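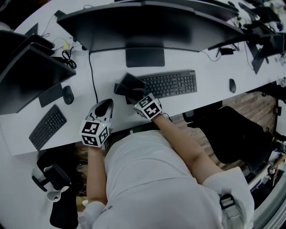
Section 3. Planning your equipment order

Read this section before you fill in the order form. It applies to new sites and to sites adding stations to an existing Cleltala set-up. Prices are on the separate sheet for your region and change each July.

3.1 Decide how many stations you need

1. Write down the tasks you want to record in the first quarter. Desk tasks such as handling phones, keyboards and mice count as one group. Kitchen and storage tasks are separate groups and need their own fingertips.

2. Decide how many people will record at the same time. One station is one pair of hand-worn grippers, left and right, with a marker cube on each, plus one head camera and its straps.

3. Add one spare pair for every four stations. A site with one to three stations should still order one spare pair.

Note: Left and right grippers are not interchangeable. If you need a single replacement, give the side on the form.

3.2 Choose the desk and room

1. Use an existing office desk if you have one. A plain, light-colored top works well and costs nothing extra. You do not have to clear the monitors off it.

2. Allow each operator enough room to reach forward with both arms. The cubes add height above the hands, so check for shelves and low monitor arms.

3. Check the lighting at the time of day you plan to record. Strong sun on the cubes washes out the markers. Budget for blinds if the desk is beside a south window.

4. Count the free power outlets. Each station needs two, one for the charger and one for the upload computer.

Caution: Route loose cables to the back of the desk before work starts. A gripper finger can catch a cable and pull a connector out.

3.3 Work out the budget

1. Start with the station price and multiply by the number of stations. Add the spares from 3.1.

2. Add consumables. Fingertip pads are sold in packs of 40. The Plallthorpe site used 23 pads in its first month with two stations, most of them on hard plastic objects.

3. Add storage. Order drives with the stations, as they ship from a different warehouse and can arrive later.

4. Add the objects to be handled. Old phones, keyboards and mice from your own stock are fine for practice.

5. Add operator time. This is the line most sites leave too low. Allow a half day of training per person, and plan on rest breaks - the grippers are light, but forearms get tired.

Note: The smallest starter order, not counting shipping, has a consumables and storage line of $1656. Larger orders are quoted individually.

3.4 Place the order

1. Send the completed form to Kyrylo Lysenko at the Duvthorpe office. Orders received by noon on Tuesday are processed the same week.

2. Check the quote against your form, especially the sides and the spares.

3. Confirm in writing. Delivery is 21 working days from confirmation.

4. For sites using the Jiang upload software, ask Myroslav Kobzar for license keys when you confirm. Keys are issued per computer and cannot be moved later.

Caution: Do not mix marker cubes from different orders until you have registered them as described in Section 4.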